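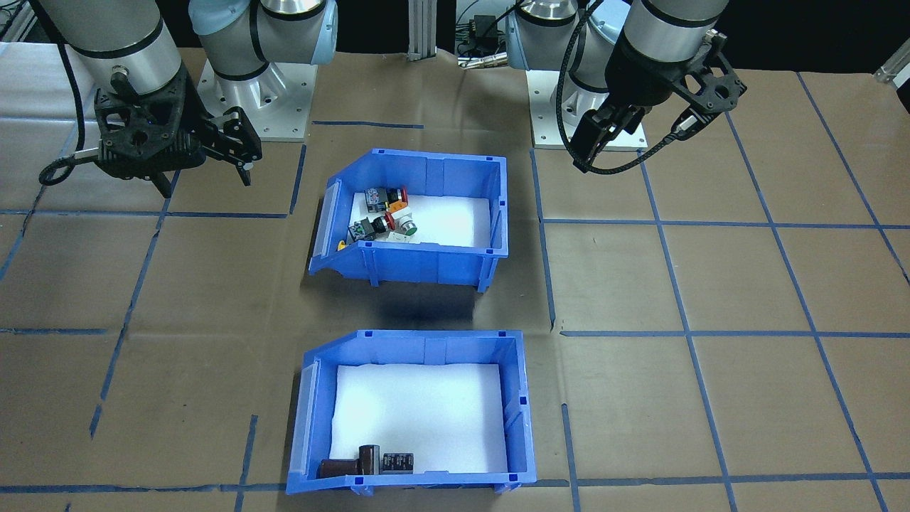 Pundis Blue Parts Bin
Sold by Ikdale, Bikville

The maker calls this a "complete storage system". It's a blue plastic bin. We stock it all the same, as it does a plain job well enough if you ignore the leaflet.

Sides slant and the front lip is open, so you can get at small parts without tipping the lot out. Two will stand one behind the other on a bench.

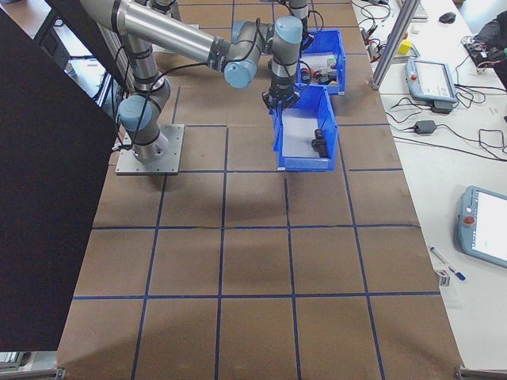

Mixed bits soon become a jumble in any bin, whatever the leaflet says about "self-sorting". Buy a second one and keep the bigger pieces apart.

Pack of 4. Order code 1221. We haven't tested the claim of 3,000 refills and wouldn't lean on it.

Returns: Wellington Pimentel, Stockdale counter, within 17 days.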